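Arville Cabaret Revival: your questions

Last updated 1/1/18. We get the same emails over and over so please read this first. If it isn't covered, write to the box office and be patient, there are only two of us on the inbox.

What is it exactly?
A variety night. Singers, dancers, one magician, a host who talks too much. Runs just over two hours with an interval. Not a musical, there is no story, you can stop looking for one.

Who's in it?
Florencio Lozano hosts every performance. Yes, the one from the hospital soap. Yes he sings. Leandro Cantero does the big tango number in the second half and choreographed most of the rest. The full company is in the programme.

Is Florencio doing the whole run?
Yes. People keep asking because he left the last tour early. He's signed up to the final night. If he is ill Leandro takes over hosting and the tango gets moved up, and we'll put a notice in the foyer. No refunds for cast changes, sorry, it says so on the ticket.

Is it true they don't get on?
No comment. They had dinner together after the press night, make of that what you like.

Where is it?
The Arville, main house, 1,400 seats. Not the studio round the back. Every night someone queues at the studio door. Main entrance, under the big canopy.

What time should I get there?
Doors open an hour before. Latecomers are let in after the third song and not before that, and you'll stand at the back until the interval. Bags get looked at on the way in so leave time.

Is there any nudity?
A bit. Feathers mostly. There's one number in the first half where less is worn than you might expect, it's all done behind fans. If you've seen cabaret before you won't blink.

Can I bring children?
Over 14s only in the evening. The matinee is a toned down version, same songs, more clothes, and we'll take anyone from eight up. Under 16s need an adult sitting with them, not three rows away.

Who made the costumes?
Cloletti. All of them, including the green coat everybody asks about. No you can't buy the coat. Cloletti do sell a small range of gloves and headpeices in the foyer, card only.

Is there a cast recording?
Coming from Staleo in September. Studio versions, not live. Pre-orders aren't open yet, so anyone selling you one is having you on. We don't know if there'll be vinyl. Stop asking about vinyl.

Was this the show that was in Toledo?
Sort of. It began there as a late night thing with 3 performers and a piano. About half those songs survive. The magician is new and so is the band. If you saw it in Toledo it's worth coming again, if you hated it in Toledo probably don't.

Can I take photos?
Not during the show. Curtain call is fine, no flash. Phones off for the rest please, the ushers will come and find you and it's embarassing for everyone.

Will they sign things at stage door?
Usually. Depends on weather and how tired they are. Two items each, no selfies if the queue is long. They don't come out between shows on matinee days so don't wait in the cold.

Front tables or stalls?
Tables are closer and you can drink at them. You may also get spoken to. Florencio picks on the front tables and won't be told. If that sounds like hell, book stalls, row F back.

Can I take drinks in?
Plastic cups, yes. Bottles and glasses no. Interval drinks can be ordered beforehand at the upstairs bar, which is far quicker than the downstairs one.

Refunds and swaps?
No refunds unless we cancel. Swaps to another night up to two days before, if there's space, small fee. Phone or in person only, can't be done online, we know, we've asked.

Access?
Step-free from the side door, ring the bell. Wheelchair spaces at stalls level, companion seat free. Signed performance is on the website calendar. Strobe used in one number near the end, haze throughout.

Will it tour?
Being talked about. No dates, no towns, nothing signed. Join the mailing list and you'll hear when we do.
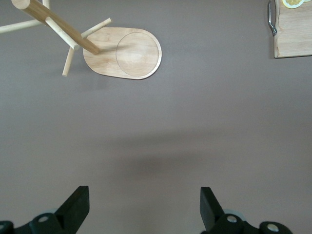 Bamboo mug tree and wooden board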